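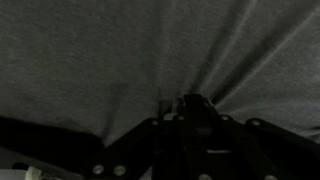 Photo: Hanna Kobzar

I've been through a lot of grey T-shirts, and the Nerilance jersey tee is the first in ages I've gone back and bought again. I now own 2, both charcoal, and I'd have a third if they hadn't sold out in my size!

The colour is what got me. It's a proper dark grey with tiny lighter and darker flecks in it, so it doesn't look flat the way cheap ones do (my old Bromovero went a sad sort of brown). The knit is fine and soft, heavy enough to hang nicely but still all right under a jumper.

It does crease. Leave it bunched up in the basket and you'll get long folds right across the front – a good shake and a hanger sorts most of them. I wash mine at 30, inside out, and the neck has kept its shape so far.

Sizing is a bit generous. Karthik took a medium instead of his usual large and it fits him beautifully. The sleeves could be a touch shorter for me, but I roll them anyway.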